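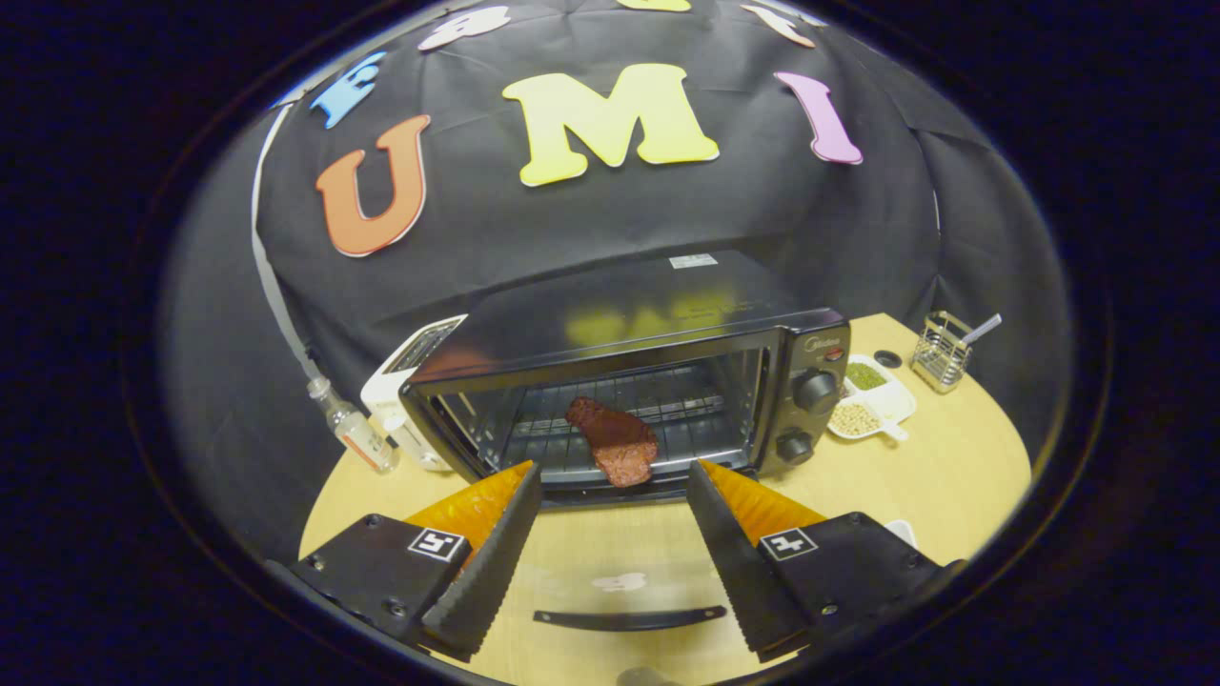
Thread! Wir haben endlich die beiden Greiferfinger im direkten Vergleich, und ich muss das jetzt loswerden, bevor ich es ordentlich aufschreibe. (1/10)

Kandidat eins: die Flover-Finger, weich, mit glatter Innenseite. Kandidat zwei: die gerillten Pads, die Raíssa Conceição bei uns in Prurnholm gezeichnet hat. Gleiches Handgerät, gleiche Kamera, nur die Finger getauscht. (2/10)

Die Aufgabe: Minibackofen auf, Fleisch vom Rost, auf den Teller. Klingt banal, ist aber fies! Das Zeug ist weich, unregelmäßig geformt, und die Ofenöffnung lässt kaum Platz für zwei Finger nebeneinander. (3/10)

Insgesamt 401 Durchgänge seit Mai. Die glatten Finger sind am Toaster und an kleinen Flaschen super, da will ich gar nichts anderes. Beim Fleisch rutschen sie mir aber ständig weg, vor allem wenn man schräg von oben kommt. (4/10)

Mit den Rillen: ganz anderes Gefühl. Man drückt leicht zu und merkt in der Hand, dass es sitzt. Ich hab beim ersten Mal laut gelacht, so deutlich war der Unterschied. (5/10)

Nachteil, klar: Putzen. In den Rillen bleibt alles hängen, und mit der Zahnbürste braucht man pro Paar etwa 2 Minuten. Raíssa probiert gerade flachere Rillen, die erste Version liegt schon im Drucker. (6/10)

Kleine Überraschung: der Ofengriff. Chrom, glatt, da hatte ich auf die Flover-Finger gewettet. Verloren! Die Rillen haken sich schön unter die Stange, und die Klappe geht ohne Nachfassen auf. (7/10)

Kamera: Fisheye bleibt. Mit dem engeren Objektiv von Lauritsen war das Bild hübscher, aber sobald man dicht am Ofen war, fehlte links und rechts alles. So sehe ich beide Finger samt Markern und trotzdem noch, was daneben auf dem Tisch steht. (8/10)

Noch offen: der Controller am Arm. Der Zondley läuft bei uns mit 40 Hz, und beim Zugreifen kommt er mir einen Tick zu spät. Wer da Erfahrung mit Latenzausgleich hat, bitte melden, ich lese alles! (9/10)

Als Nächstes der Löffel in der unterteilten Schale. Da sehe ich die glatten Finger wieder vorn, Raíssa hält dagegen. Einsatz ist ein Kuchen, Ergebnisse hänge ich hier an. (10/10)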